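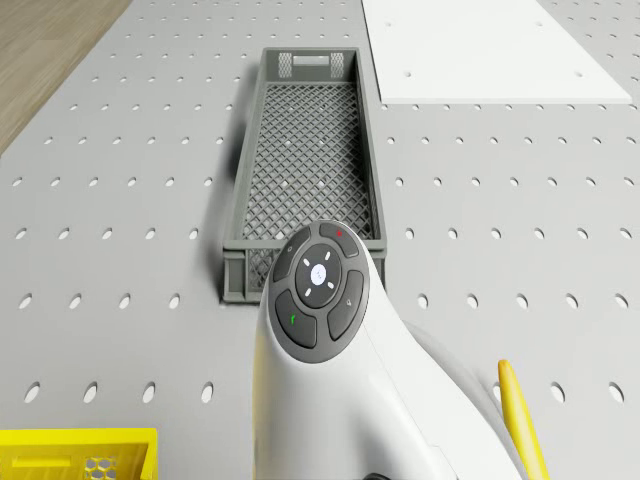 # Notas para la charla: ordenar el archivo de un coro de barrio

Miércoles, sala pequeña. Tengo 62 minutos con las preguntas incluidas. No leer, mirar al público, beber agua antes del segundo bloque.

## 1. De dónde partimos

- Saludar. Decir el nombre del coro, Rurano, y que ensayamos en un local prestado.
- Cuando empecé con el archivo había 1385 partituras sueltas. Muchas eran fotocopias de fotocopias, con respiraciones marcadas a lápiz por gente que ya no canta con nosotros.
- Estaban guardadas por orden de llegada. Para encontrar una habanera había que recordar en qué concierto se cantó.
- Contar lo de la misa a cuatro voces: apareció la parte de contraltos en diciembre, dentro de la carpeta de villancicos, dos temporadas después de darla por perdida.

(Pausa. Preguntar quién lleva un archivo parecido. Dejar que levanten la mano.)

## 2. Qué decidimos

- Una obra, una carpeta. Dentro van todas las voces, el guion del director y la letra traducida si la hay.
- Número correlativo en la esquina superior derecha, a lápiz blando. Nada de pegatinas — se secan, se caen y dejan mancha.
- El número no significa nada. Probamos con códigos por género y época, y a las pocas semanas discutíamos si un arreglo moderno de una melodía antigua iba en un sitio o en otro.
- La información va en la ficha: título, compositor, arreglista, voces, idioma, duración, último concierto.
- Las fichas se llevan en una hoja de cálculo normal. Miramos un programa llamado Sevora y lo dejamos; pedía rellenar campos que no íbamos a usar.

Explicar despacio la diferencia entre compositor y arreglista. Es el error más repetido en nuestras fichas antiguas y el que más tiempo costó corregir.

## 3. Préstamos y devoluciones

- Cada cantante recibe su juego al empezar la temporada y firma una lista.
- Se devuelve el último día de ensayo, antes de la cena. Después de la cena no vuelve nada.
- Plazo de 6 días para quien falte ese día. Luego llamo por teléfono.
- Las anotaciones a lápiz se quedan. Las de bolígrafo también, qué remedio, pero se apunta en la ficha.
- Los originales comprados no se prestan. Salen solo para el director.
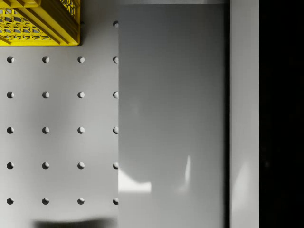
Ankica Živković me escribió, al leer el borrador de estas notas, que en su coro borran todas las anotaciones cada verano y que ella lo defiende: un director nuevo no quiere heredar las respiraciones del anterior, y los cantantes obedecen antes al lápiz viejo que a la mano que tienen delante.

- Leer el comentario entero, es bueno.
- Mi respuesta: nosotros guardamos un ejemplar anotado por obra y no tocamos los demás. Si cambia el director, ya veremos.
- Si alguien quiere discutirlo, dejarlo para el final.

## 4. Derechos

- Ser breve. No soy abogado y hay que decirlo.
- Comprar tantos ejemplares como cantantes. Guardar la factura en la carpeta de la obra.
- Con las obras descatalogadas, escribir a la editorial y guardar la respuesta.
- Mencionar el caso de Odeck, el arreglo que nos regalaron sin un papel firmado. Está apartado y no se canta.

## 5. Lo que queda por hacer

- Las grabaciones de ensayo, sin clasificar.
- Los programas de mano, en 2 cajas. Saimi Hyvönen se ha ofrecido a fechar los más antiguos.
- Revisar los títulos en finés — comprobar las diéresis antes de imprimir el listado.

Preguntas. Repetirlas en voz alta, que al fondo no se oye. Las hojas con el modelo de ficha están junto a la puerta.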